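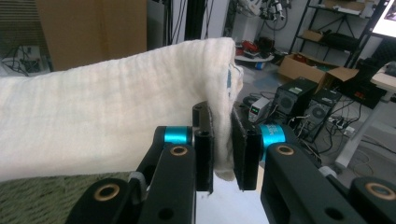
Plelley issues field correction for Grovari two-finger hand-held gripper after pad slip reports

FRASER, 09/01/2022 - Plelley has issued a field correction for the Grovari two-finger hand-held gripper following reports that one finger pad can rotate out of line with the other under sustained load. The correction applies to 1,086 units shipped with the first version of the pad joint. No injuries have been reported.

The fault was first recorded during cloth handling work with folded towels and other thick textiles. Operators found that a fold held between the pads could creep downward during a long grip, although the trigger position had not changed. Inspection of the returned units showed wear in the pivot joint next to the pad. As the joint wears, the pad tilts, and the clamping force moves toward one end of the contact face. A thin sheet may still be held. A soft, rolled edge is more likely to work loose.

Plelley's test group at Fraser reproduced the fault on 14 grippers. Each was closed on a folded cotton towel, held, opened and closed again for 4,000 cycles, with pad alignment measured every 200 cycles. Nine of the grippers went out of tolerance before the end of the run. In all nine, the cause was a retaining screw that had backed out far enough to let the pivot shift sideways. The linkage arms themselves were within specification.

A second and less frequent condition was found in the same tests. On two grippers, the tilted pad caught against the opposite pad on closing and did not release when the trigger was let go. Plelley is treating this as a safety matter. An operator who tries to free a jammed pad by hand may have a finger between the pads when the joint releases.

Owners of affected units should take the following steps:

Stop using the gripper if the pads do not meet squarely when closed with nothing between them.

Do not pull a jammed pad free by hand. Back the trigger stop off fully, then open the linkage from the arm end.

Check the retaining screw at both pad joints before each shift until the replacement kit has been fitted.

Discard grip data recorded on a unit found to be out of alignment. Pad position readings from such a unit do not match the true opening.

The replacement kit contains two pivot collars, two retaining screws with thread lock already applied, and an alignment gauge. It can be fitted with a hex key and does not require the linkage to be removed. Kits are free of charge and will ship in order of request, with all open requests to be filled by the end of November.

Units with a serial number ending in the letter R were built with the revised joint and need no work. The Uler mounting bracket, sold separately for fixing the gripper to a robot arm, is not affected - but a gripper already on a Uler bracket must be taken off for the alignment check, as the bracket hides one of the two screws.

Plelley has also changed its final inspection. Every gripper is now cycled under load before packing, and screw torque is recorded against the serial number. Previously, torque was checked by sample.

Requests for kits should be sent to the Plelley service desk with the serial number and the number of grippers in use at the site.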